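Guía de puesta en marcha Wandside
Sección 3. Planificar la compra de un equipo de dos brazos para doblado en habitación

Si ha llegado hasta la sección 3 es que el proyecto va en serio, ¡y eso nos alegra mucho! Antes de pedir precios conviene dedicar una mañana a dejar por escrito qué prendas se van a doblar, sobre qué superficie y en qué habitaciones. Con esas respuestas el presupuesto sale casi solo, y el proveedor le contestará con una oferta comparable en lugar de un catálogo.

3.1 Definir la tarea

1. Haga una lista de las prendas reales de su alojamiento. Camisetas y pantalones cortos son un comienzo estupendo: se extienden bien, tienen esquinas claras y dan mucho juego para ajustar los movimientos.

2. Anote la superficie de trabajo. Una cama grande con edredón blanco sirve como mesa amplia y da un contraste magnífico con la ropa oscura, pero es blanda y tiene pliegues propios. Si piensa usar también una mesa rígida, apúntela en una línea distinta; los ajustes no son los mismos.

3. Decida qué significa "terminado". Para unos clientes basta con que la prenda quede estirada; otros quieren mangas hacia dentro y un doblez final a lo ancho. Escriba la secuencia completa, desde el agarre por las dos esquinas superiores hasta el último pliegue.

Nota: incluya en la lista al menos una prenda clara sobre ropa de cama clara. Es la combinación que más conviene ver en la demostración. 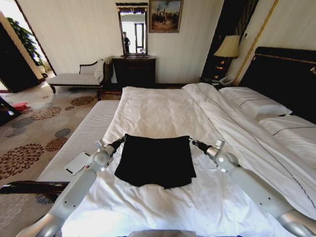 3.2 Medir la habitación

4. Reserve 100 cm libres a los pies de la cama. Ahí se coloca la base, y desde ahí trabajan los dos brazos.

5. Mida la altura del colchón con el edredón puesto. Si la habitación tiene más de un tipo de cama, mida todas.

6. Compruebe por dónde va a entrar el equipo: ancho de la puerta, umbral, alfombras. Una alfombra con el borde levantado se arregla con cinta de doble cara y cuesta poquísimo, así que métala en la partida de pequeño material.

7. Localice el enchufe y trace el recorrido del cable por el lado contrario al paso de las personas.

Precaución: retire de la cama teléfonos, tarjetas y cualquier otro objeto pequeño antes de mover los brazos. Con la prenda ya extendida queda menos sitio del que parece a los lados.
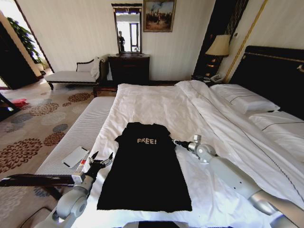

Texto: Redacción técnica de Wandside
Publicado el 15 ene 2021

3.3 Preparar el presupuesto

Llegamos a la parte que más nos gusta, porque es cuando el proyecto empieza a tener forma de verdad. La hoja Sturnix que acompaña a esta guía ya trae las partidas ordenadas; solo hay que rellenarlas.

8. Abra la pestaña "Equipo" y separe en líneas distintas la base, los dos brazos, las pinzas y las cámaras. Pida al proveedor que respete ese desglose.

9. En "Recambios", anote 2 juegos de dedos para las pinzas. Uno se queda en el cajón de la planta y el otro en el almacén.

10. En "Instalación y accesorios", parta de la cifra que usamos en el plan Rumano: 3818 euros, con transporte, protecciones de cable y formación inicial. El plan Rumano cubre una sola habitación de pruebas. Si va a montar el plan Rajput, de varias habitaciones, rellene una hoja por cada planta y sume al final.

11. Reserve 40 horas de personal para las primeras pruebas. Merece la pena tratarlas como una partida más, con su fecha y su responsable, y no dejarlas a los ratos sueltos. ¡Se aprende muchísimo en esas horas!

Nota: los importes de la hoja van sin impuestos. La casilla de arriba a la derecha permite cambiarlo, pero recuerde hacerlo en todas las pestañas.

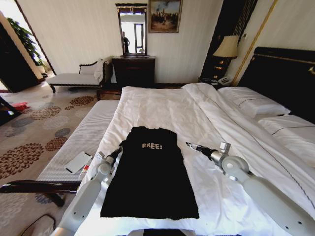 En cuanto a los plazos, cuente hacia atrás desde la fecha en que quiere tener la habitación funcionando. Si la temporada tranquila de su hotel empieza en octubre, el pedido debería estar firmado antes del verano, con la habitación de pruebas ya bloqueada en el sistema de reservas.

3.4 Pedir la demostración

12. Envíe al proveedor su lista de prendas y, si puede, las prendas mismas. Una camiseta con letras grandes en el pecho es muy práctica, porque se ve enseguida si ha quedado torcida o del revés.

13. Pida ver también la imagen de las cámaras de muñeca. La cámara de la cabeza da la visión general de la cama; la de la muñeca enseña los dedos y lo que tienen cerca, y es ahí donde se aprecia si el ángulo elegido le sirve a usted.

14. Solicite que la demostración se haga en una habitación amueblada, con la luz de la ventana tal como entra durante el día. Las ventanas muy luminosas pueden dejar zonas en blanco en la imagen.

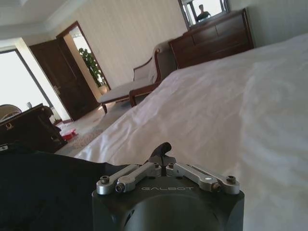
15. Anote en la hoja Sturnix cada intervención manual durante la prueba, aunque sea mínima, y a qué prenda corresponde. Esa columna es la que luego permite comparar dos ofertas con precios parecidos.

Precaución: durante la demostración, ninguna persona debe apoyarse en la cama ni alcanzar la prenda mientras los brazos tengan energía. Acuerde antes quién maneja la parada de emergencia.

16. Guarde la hoja con el nombre de la habitación y la versión, y adjúntela al pedido. La necesitará de nuevo en la sección 4, al asignar las posiciones de reposo de los brazos.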